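Daryna Skoryk
March 3, 2024 was a Sunday well spent, so here's a little thread about the upstairs table, my favorite spot in the whole Firnville building.

First, the light up there! There's a row of round pendant lamps going all the way to the back, plus the long ceiling lights, and that curved white ceiling bounces it all around. I could read a seed packet at 9 at night.

We had the table for folding practice again. Cloths, bags, anything floppy. I'm still terrible at plastic bags and I love it anyway.
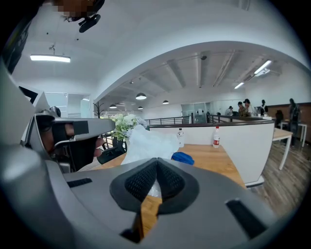 Upstairs table with the bag, the blue cloth and the water bottles.

My method for bags so far: flatten it, push the air out toward the handles, fold in long strips, then roll. Went from a big puff to something that fits in a pocket in 40 seconds. My best ever!

Cloths are way easier. Halves, halves again, done - the small ones are good for warming up your hands.

Also can we talk about the flowers by the coat rack? White and pale green, fake, and I've fallen for them completely. Somebody at Baudry picked well.

Next time I want to try fitted sheets. Yes, I know. If you have a trick that works on a king size, please send it my way - I've watched 3 videos and understood none of them.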